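How to collect and stack cups after a children's party

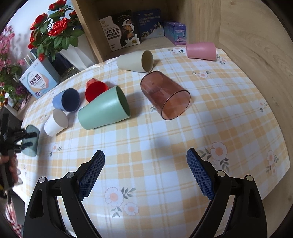
Cups lying on their sides on a plaid tablecloth with daisies.

When the guests are gone, I do the cups first. It needs only a few minutes.

1. Empty any rest of juice in the sink, not in the trash bag.
2. Stand every cup on its base. A cup on its side rolls easily – keep it away from the edge.
3. Put together the cups of the same shape. Color is not important for stacking.
4. Make low stacks. If two cups stick, turn one gently and do not pull hard.
5. Carry the stacks to the kitchen and wash them before the tablecloth. Let them dry with the mouth down on a towel.

For the cloth, shake it outside and check for spots – juice is easier to remove on the same day.

Posted on Tevia, 2022-01-09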